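Right, build thread. I've been making a gripper at home for months and it's finally good enough to show people, so mute me now if you don't like pivots.

1/ The goal is a pair of fingers on black linkages that can pick up a cup without crushing it. Any cup. You'd think a cup would be easy!

2/ The linkages are version 19. Versions before that had solid arms and were far too heavy at the tip, so I cut long triangles out of them and lost a good bit of weight. Pins are silver, two a side, ordered from Dorow (158 in a bag, so I am set for pins until I retire).

3/ Pads! Blue, textured, with a serrated edge. Gleice Evangelista suggested the serrations after watching me drop the same cup all evening. I owe her a cake.

4/ Wednesday was cup day. Dining table, good cloth still on, paper cups tipped over at silly angles and one green one left standing. Sleeves, bases, rims, all facing different ways, so I can't cheat and come in from the same side every time.
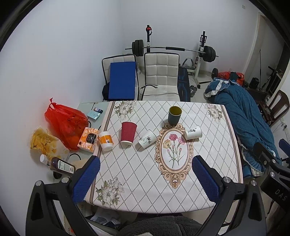
5/ What I'm finding tricky: the sideways ones. A standing cup gives you two nice parallel-ish walls. A cup on its side wants to roll off the moment one pad touches before the other (and mine do NOT close evenly yet, the left is a hair early).

6/ The maroon one with the ribbed sleeve is my favourite, loads for the pads to bite on. The smooth printed ones are meaner.

7/ Anselmo asked why I don't practise on a plain board. Fair question. I like the patterned cloth, it's closer to a table someone would really eat off, and it's what was on there.

8/ Next job is the closing. I've got a softer spring from Hunetti to try on the left side, and if that fails I'm redrawing the linkage, which makes it version 20 and I'll need a lie down.

9/ Files go up once I've tidied the names. At the moment one is called finger_final_2_USE_THIS and I can't let you see that folder.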